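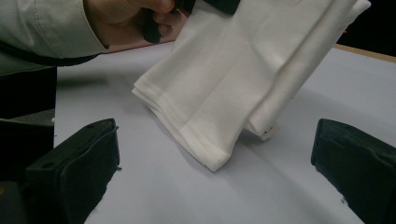
Cleaning and checking the gripper fingers is done at the start of every shift and again after any change of fabric. The Plorau folding cell picks up lint and loose thread faster than most people expect, and the dirt collects first on the ridged inner edges of the fingers and then on the table below them. Open the fingers wide before you begin, with the cloth held up clear of the white table top, so that both inner faces and the surface under the tips can be looked at together. Small dark specks on the table near the finger tips should be wiped up and looked at on the wipe. If they smear, treat them as grease and go to 4.5. If they are dry and crumble, treat them as rubber or lint and carry on with 4.2.

### 4.1 Before you start

You will need:

- two lint-free wipes
- the soft nylon brush from the cell drawer
- the 2 mm hex key
- the feeler strip marked G
- one test cloth, white, folded in layers, with its label still sewn on

Do not use a wire brush, a blade or compressed air. Compressed air drives lint into the slide behind the fingers and the whole carriage then has to come off.

**CAUTION:** The fingers can close with enough force to bruise. Keep your hands out from between them unless the cell is in HOLD and the key is in your pocket.

### 4.2 Cleaning the fingers

1. Finish or cancel the current fold. Take any cloth off the table.
2. Press HOLD on the pendant. Wait for the arm to stop.
3. Select Tool, then Open Full. Both fingers move to the outer stops.
4. Turn the key to Service and remove it.
5. Brush the inner edge of the left finger from the base towards the tip. Five or six strokes is enough.
6. Do the same on the right finger.
7. Wipe each finger with a dry wipe. Pull out any thread caught in the ridges with your fingers. Do not cut it.
8. Look at the two small holes on the upper face of the left finger tip. They should be open and free of fluff. Clear them with a single bristle from the brush, never with the hex key.
9. Wipe the table from the back edge towards you. Run the wipe along the wooden strip as well, where fluff tends to roll up into a line.
10. Return the key and turn it to Run. Leave the cell in HOLD.

**Note:** Cells delivered to the Gavdale laundry before the second batch have a slightly shorter finger. The cleaning is the same. The spacing check in 4.3 is different, so read the table there before you touch the screws.

### 4.3 Checking the spacing

The open spacing drifts as the stops wear. Check it once a month, or every 200 hours if the cell runs nights.

1. With the cell in HOLD and the fingers at Open Full, read the Tool Width line on the pendant.
2. Compare it with the table.

| Finger type | Tool Width at Open Full |
|---|---|
| Standard | 100 mm |
| Short (Gavdale, first batch) | 96 mm |

3. A difference of 1 mm either way is acceptable. Write it in the log and go on.
4. If the difference is more than 1 mm, turn the key to Service, remove it, and loosen the stop screw on the finger that is out. Move the stop until the feeler strip just drags, then tighten.
5. Return the key, select Tool, then Close, then Open Full, and read the line again.

Do not correct the spacing by changing the offset in the software. It hides the wear, and the fault comes back later as a missed pick (code 51).

### 4.4 Hand-feed test

The hand-feed test shows whether the fingers will take a folded item cleanly. It needs one person at the table and one at the pendant. Sleeves must be close-fitting or turned back above the wrist, and watches and rings must come off.

1. Select Test, then Hand Feed. The arm moves to the feed position and the fingers open.
2. Hold the test cloth by its top edge and let the folded end hang between the open fingers, above the table and a little behind the tips.
3. Turn the cloth so that the label is to one side. A label lying across the inner face of a finger will give a false thickness reading.
4. Keep your hand well above the fingers. The person at the pendant says "closing" and waits for an answer before pressing Close.
5. When the fingers have closed, let go.
6. The cloth should hang straight. No layer should slide out.
7. Repeat five times, with the folded end slightly higher or lower each time.

If one layer slips, clean the ridges again and repeat. If the same layer slips twice, check the pads for glazing. A glazed pad looks shiny and feels smooth under a fingertip. Order pads in pairs from Pruvost, part 288, and change both sides together.

**CAUTION:** Never reach in to straighten a flap once Close has been called. Say "stop", take your hand away and start the step again.

### 4.5 Grease on the table or fingers

Grease comes from the carriage seal. A trace is normal in the first few days after a seal is changed. At any other time:

1. Stop using the cell for clean linen.
2. Clean the fingers and table with a wipe dampened with the Gemden cleaner. Do not spray the cleaner on to the tool.
3. Run 20 open and close cycles with no cloth.
4. Lay a clean wipe flat on the table under the fingers and run another 20.
5. If the wipe is still clean, put the cell back to work and check again at the end of the shift.
6. If it is marked, lock the cell off and tell Raili Vuorinen in maintenance. The seal has to be changed with the tool off the arm, see section 7.

### 4.6 Log entries

Enter the time, the Tool Width reading, the number of hand-feed passes and your initials. Write down anything you cleared from the finger holes, even if it was only lint. Pads and seals are entered on the separate parts sheet, which Cornel Chiriac collects at the end of the month. The December sheet stays open until the cell has been restarted after the shutdown.

Section 5 covers the table height and the lamp.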